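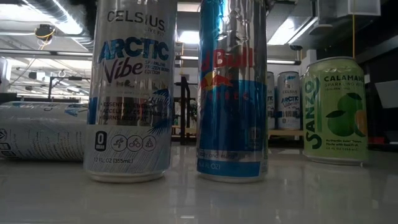
# Chapter 4: What a Can Tells You Before You Open It

I keep drink cans on a white table when I teach this chapter, and the first thing I do with a new class is ask everyone to be quiet and read one. All of it! People laugh, because who reads a can? Then they start, and it takes them a lot longer than they expected.

Take the silver and white Celsius. The brand name sits near the top in dark capitals, with LIVE FIT tucked underneath in much smaller letters. The flavor name, ARCTIC Vibe, gets far more room than either. And then there's SPARKLING FROZEN BERRY EDITION, which is tiny – I had walked past that line for weeks before a student read it out loud to me.

My old colleague Ute Lammers taught me to sort the words on a package into piles before having any opinion about them. I still do it her way, with a pencil and a sheet of scrap paper:

- **Names.** Who made it, and what they call it. CELSIUS, ARCTIC Vibe.
- **Measures.** Anything you could check with a kitchen tool or a lab. 12 FL OZ (355mL) belongs in this pile, and so does 0 SUGAR.
- **Claims.** What the drink is supposed to do for you. ESSENTIAL ENERGY, ACCELERATES METABOLISM and BURNS BODY FAT all go here.
- **Moods.** LIVE FIT is a mood. So are the little line icons next to the sugar badge, a runner and a cyclist among them, and so is the palm leaf (yes, a palm leaf on something called Arctic, and my classes can argue over that one for half an hour).

We aren't deciding yet whether a claim is right. That's Chapter 6, and you'll need the section on serving sizes first. For now I only want you to notice which pile a word belongs in, and how big it was printed.

Color does some of the same work. A Red Bull can has its big silver and blue panels, the red bulls and the yellow sun, and I'd bet most of you could name it from across a room with half the lettering hidden. A pale green Sanzo standing near it gives you a much quieter first impression. I like putting the two together early on, before anyone has learned the vocabulary, and asking which one seems louder. Try it with whatever is in your own refrigerator.

## Warm-up: the Jinomix notebook

Cheuk-hei Man ran the label survey at Jinomix, the made-up-your-mind-yet people as we used to call them, and he let me borrow his notebook for this book. He had copied out the wording of 1594 drink labels by hand. By hand! Up to 300 of them came from one trip in October, and the pages from that trip are pretty hard to read.

What I took from it is his layout – one line per phrase, with the letter height in the margin. You'll use the same layout in Exercise 4.1. Choose one can or bottle, copy every phrase on it from top to bottom, and mark each one N, M, C or X (we use X for mood, as M was already taken). Leave a blank line wherever the printing changes color. Bring the sheet with you to Section 4.2, where we start measuring letters.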